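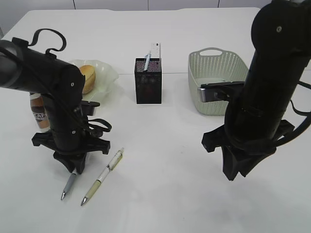 How many times should a task be shown before the arms are left to run it alone?

Fifty clean runs of a short task will usually show whether the setup is sound. Our desk-tidying set stands at 1,384, most of them recorded to cover new starting positions.

Tips for the person at the controls

Park both grippers clear of the tabletop before pressing record. Start each run from the same arm pose, but move the items.

Pens: approach across the barrel, close at the middle, lift straight up. Change the angle of the pens every 5 runs.

Keep to one order of work for the whole session. Two operators with different habits will produce a set that hesitates – Setsuko Tsuji and Riku Furukawa now agree on the order in writing first.

Pause for two seconds at the end of a run, then stop recording. Delete any run in which a hand entered the work area.

Check cable slack at the elbow joints every 12 runs. Wipe the table at the same time.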